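Subject: Re: Hermans tour, who is going where?
Date: Jan 31, 2023

Hello everyone,

Thank you for all the kind messages after my last one went out, and sorry it has taken me so long to sit down and answer. I have had the new live record on more or less all day and I am very happy with it, fiddle solos and all!
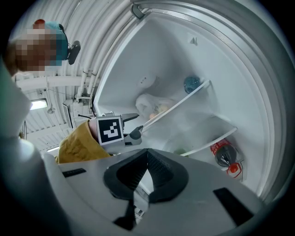
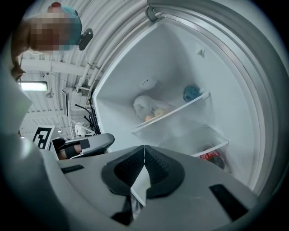 Pranab Thambiah wrote:

> Could somebody tell me whether the Rurnell date is still on? The venue page has gone blank and my sister has already booked her train. Also, are they playing with the full band this time, or is it the acoustic set again? I loved the acoustic set, but I'd travel further for the pedal steel.

Pranab, yes, Rurnell is still on. I rang the box office this morning and a very patient woman told me the website is being moved over and should be back shortly, so your sister can keep her train ticket. Doors are at 7, and the support act is Sellau, who some of you will remember from the folk tent at Brandolside a few summers back (the night the rain came in sideways and they carried on playing anyway, bless them).

As for the band, it's all 5 of them for the spring dates, pedal steel included. The acoustic evenings come later, in August, and there are only two of those so far. I do hope they add one further north, as it's a long way for those of us with knees like mine.

Tickets at Rurnell are still to be had, but the seats downstairs have gone and it's balcony or standing now. The box office said there were about 70 left in the balcony. I have four together in the second row up there and one is going spare, my cousin having double-booked herself with a christening. Face value, first to write to me off-list gets it, and you'd be welcome to join us for a bite beforehand if you don't mind a lot of chatter about B-sides.

One more thing while I think of it. If anybody has the running order from the opening night, please post it. I'm dying to know whether they've put the waltz back in, but do put a warning in the subject line for those who like a surprise.

All the best, and see some of you at the front of the balcony!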